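Gratham Community Robotics Club
Progress report to the Masanja Fund
Household Tasks Project, second reporting period

Prepared by Oduor Chege, project lead

1. Where we are

The project is on schedule for everything except folding, which we have moved to the final period with the agreement of your program officer. The two-arm robot is assembled, both grippers work, and students are running it themselves at the Monday sessions. We have used 600 of the practice hours budgeted for the year, counting student time at the bench as well as time on the robot.

Attendance has held up better than we planned for. Our target was for 75 per cent of enrolled students to finish the safety module before touching the controls, and we met it in the first month of the period. The remaining students have been working on the Trirel simulator and will do the module after the school holidays.

2. Work completed

The students were split into teams at the start of the period. One team looked after the arms and wiring, one wrote the task sheets, and a third handled the recordings and their labels. They swapped roles halfway through, which cost us a couple of sessions while people learned the new jobs. We would do it again, but with a written handover next time.

The wiring team relabelled the cables and rerouted the left arm harness after it snagged on the stand. They also wrote a start-up checklist, now taped to the control desk. The Plemasix controller needed a firmware update before it would hold both arms at the same speed. The supplier talked two of our senior students through it by phone.

The task sheets cover picking up, sorting, loading and unloading. Each has a start position, a list of permitted moves and a stop condition. The first versions were too long and students skipped lines, so none is now longer than 10 steps.

3. Problems

Soft items are harder than we allowed for in the application. The grippers handle blocks and plastic cups well, but fabric bunches up and the wrist cameras lose sight of the fingertips. Students tried taping the fingertips for more grip. It helped with tea towels and made no difference with thicker pieces.

Floor space is tight. The arms have to reach down to a basket and then up to the washer door, and the base needs to be set in the same spot every time. We have asked the school whether we can paint permanent marks on the concrete.

We also lost 2 sessions to a failed power supply. The replacement came out of the contingency line.

4. Laundry station
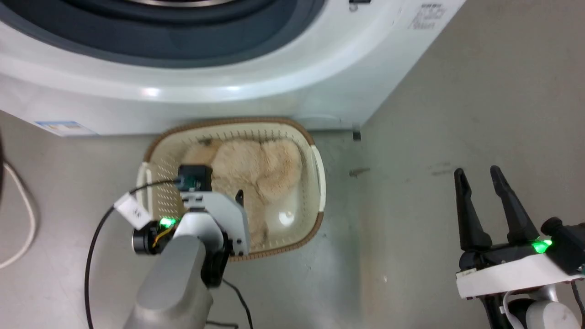 Gratham, September

The laundry station is now in regular use for the loading task. It has a front-loading washing machine, an oval basket with a woven trim on the rim, and the robot working over the basket with its left gripper while the right stays open to one side. The shaggy beige piece in the basket is the sort of item the students find most difficult, and it has its own task sheet.

Results are recorded by the team on the controls and checked by a second team before they go in the log. We will send the full log with the final report.

5. Next period

We plan to finish the unloading task, start folding with flat items only, and hold an open afternoon for families. Two of the older students will present the task sheets there.

We ask that the unspent travel money be moved to spare gripper fingers and one wrist camera. A revised budget is attached, and we would need an answer before the end of term to order in time.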